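**Slide 4: what goes bad first (take your time here, and drink some water)**

So, we asked 168 households in Molefe to write down every bit of food they threw out in November, and bless them, they did it, right down to the heels of bread. The one that got me was fruit bought for "later in the week" (pause, people usually laugh, they know exactly what I mean!).
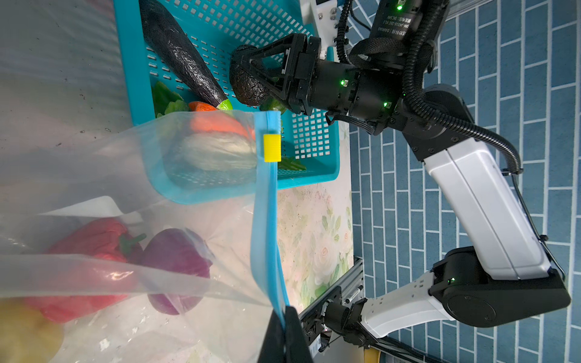

Fruit keeps on ripening once it's home, and we tend to shop as though it will wait for us. My own mother bought everything hard and ate it all soft on the same evening. An avocado as dark as the one held over the turquoise basket can't be judged by its color alone, so tell them to press gently near the stem. Then tell the story about the guacamole for 60, if there's time.

Ask for hands: who has a drawer they're afraid to open? Let them chat a minute, they like this part.

Next slide is the Pletico chart, the 80 families who moved their fruit to eye level. Go slowly, the labels are small.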